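Nundden (software)

Nundden is a software package for recording and replaying manipulation tasks, developed by Itix at its Derkcombe office. It turns the movements of hand-held grippers into trajectories that a robot arm can follow. The first public version was released in October.

Pose estimation

Each gripper carries a block printed with square fiducial markers on several faces. Nundden detects the markers in head-camera video and computes the position of the gripper from whichever faces are visible — one is enough, though two give a steadier result. Gaps shorter than five video frames are filled by interpolation.

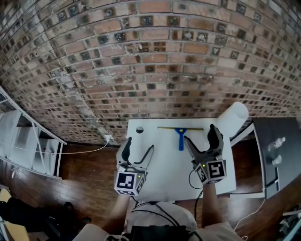

Planning

The planner, named Lynch, fits each trajectory to the joint limits of the chosen arm. Segments that cannot be reached are flagged for review. Version 86 added separate timing for left and right grippers.

Tooling

A command-line tool checks recordings before export. The standard test set holds 202 recordings of tabletop tasks, and a full check takes about 49 minutes.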